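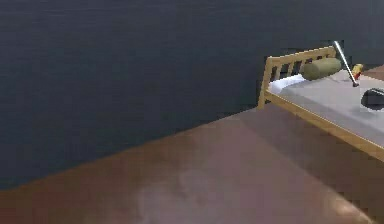
The quote from Berchtold was for four machines at $82,000 each, delivery and training included, and the service contract was on a separate page. Setareh Safavi read the separate page first. She had been business manager at Stilley for long enough to know that a vendor put the thing he liked least on its own sheet. Then she opened the simulation that came with the quote. It had a single bed in it, light wood with a slatted headboard, pushed up against a dark gray wall. Somebody had put an olive-green bolster on it, in front of the pillow. The brown floor beside the bed ran on and on with nothing standing on it, and she looked at that floor for some time before she picked up the phone.

"Where's the nightstand?" she said.

Wendelin Fankhauser asked her to hold while he got the same file up on his end. He had driven out to Gerport twice that winter to walk the building with her, and he was a polite man who wrote things down.

"That's our standard bedroom," he said. "We use it for the reach tests."

"We don't have a bedroom like that."

"No, I understand. It's a starting point."

"Mr. Fankhauser, I have 156 beds. Every one of them has a nightstand, and most have a recliner. A lot of them have a walker parked on the side you're planning to drive down."

He said he could have furniture added. She asked what that would cost. He said he would find out, and she wrote on her pad: cost of furniture, and underlined it. It struck her as a strange thing to be charged for when the furniture didn't exist.

The machines were for making beds. They stripped them, too, and bagged the linen, and they could turn a mattress if the mattress wasn't over a certain weight. Stilley had lost eleven housekeepers in two years and hired back five. The ones who stayed were tired, and two of them had shoulder claims open. The board had voted money for equipment in February, with the condition that it be committed by the end of the fiscal year, and after that it went back to the roof.

Her other quote was from Hallik. Hallik wanted to lease her the machines by the month, with everything in, and had sent no simulation at all, only a brochure and a man who said "partner" a lot. The lease was cheaper for three years and dearer every year after. She had both numbers on one sheet with a line where they crossed. She had done the sheet over a few times, moving the line a little depending on how often she thought a wheel motor would go.

On her way out that evening she stopped on the second floor, where Odette was doing a discharge room. Odette had been making beds at Stilley for nineteen years. She had the old sheet off and in the bag before Setareh had found somewhere to stand.

"How wide would you say it is there?" Setareh said. "Between the bed and the chair."

Odette put her foot down heel to toe. "Two of my feet and a bit."

"And you can work in that?"

"I move the chair."

"What if you couldn't move the chair?"

"Then I'd go on my knee on the bed and do it from there." She shook out the clean sheet and it came down mostly straight. "Is this for the robots?"

"It's for the budget."

"Can they move the chair?"

Setareh said she would ask. She took a tape measure out of her coat, and Odette held the end of it against the bed rail. It was thirty-one inches. In the next room it was twenty-six. In the room after that a Mr. Pell was in bed watching a ball game, and he told them to go ahead and measure, he had nowhere to be. His was thirty-four, but there was an oxygen machine in it.

She measured for an hour. The narrowest was in the old wing, nineteen inches, in a room where the daughter had brought in a china cabinet from the family house and had been given permission in writing. Setareh had signed the letter herself.

Berchtold's data sheet gave the base of the machine as twenty-four inches across. It asked for three inches of clearance on each side while the arm was up.

The next morning she made a new sheet. It had every room down the left and the gap beside the bed in the next column, and a third column that said yes or no. She and Odette and one of the aides filled it in over a week, between other things. When it was done, 100 of the rooms said yes and the rest said no. She had expected worse. The trouble was that the rooms that said no were nearly all in the old wing and the memory unit, and those were the floors where she was shortest of people.

She sent the sheet to Fankhauser and he called her within the hour.

"This is very good," he said. "Who did this for you?"

"We did it."

"Most customers want us to do it after the order."

"After the order is a bad time for me to find out."

He didn't argue. He asked if the beds in the old wing could be pulled out from the wall. She told him they could, and that the wall side was where the outlets were, and that people fell out of beds with two open sides more than they fell out of beds with one. He was quiet, writing.

"Then I think four is the wrong number for you," he said. "I think it might be two. Two for the rooms that fit. You put your people in the old wing."

It was what she had come to herself the night before, at the kitchen table, but she had not expected him to say it. She asked what two did to the unit price. He told her. The discount on four had been hiding in there and it came off, and the service contract didn't get any smaller.

"The service contract is per site," he said. "I'm sorry. I can ask."

"Ask."

"And the moving of the chair," he said. "You had a note about it. It can push a chair on casters. It can't lift one, and it won't push one without casters, it stops and sends a message."

"To who?"

"To whoever you say."

She thought about who that would be. It would be Odette, with a phone in her apron, walking down from the third floor to move a chair so that a machine could make a bed she could have made in the time it took to walk. Casters for a recliner were around nine dollars a set. She wrote that down – casters, recliners, yes rooms only – and under it she wrote somebody's labor to put them on, and then she wrote brakes, thinking of Mr. Pell lowering himself backward into a chair with wheels.

"Do the casters need to lock?" she said.

"It can't push it if they lock."

"Then I can't have casters."

"No," he said. "I see that."

They went back and forth for some days. He sent a second simulation, and there was no charge for the furniture after all. The nightstand was in it, and a recliner, and a walker folded against the wall. He had used her own measurements from a second-floor room. She watched the arm reach over the bed and smooth a sheet, and back up, and tip the walker over. It did that in three runs out of five. He had sent her all five, and she gave him credit for it.

She called Hallik and asked them for their base width. The man said he'd circle back. When he did, it was twenty-seven inches, and he wanted to know if she had considered removing some of the seating.

The board met on the last possible evening. She gave them two pages. The first was the sheet with the rooms, shortened. The second asked for two machines bought from Berchtold, a service contract for two years instead of five, and the rest of the money moved to wages in housekeeping, with a small line for nightstands that could be hung on the wall. She had priced the nightstands at the hardware store in Gerport.

The chair of the board asked whether equipment money could be spent on wages. She said the motion in February had said "equipment and related staffing," and she read it out. He asked who had put that in.

"I did," she said.

He asked then about the walkers. She told him what the arm had done in the five runs and that an aide would have to move the walker out before a machine went in. She had put six minutes a room in the plan for moving things. Odette thought it would be four and she had left it at six. A woman at the end of the table wanted to know if it did hospital corners. Setareh said it did a kind of fold, and that she had a video of it if they wanted to see, and somebody got up to turn down the lights.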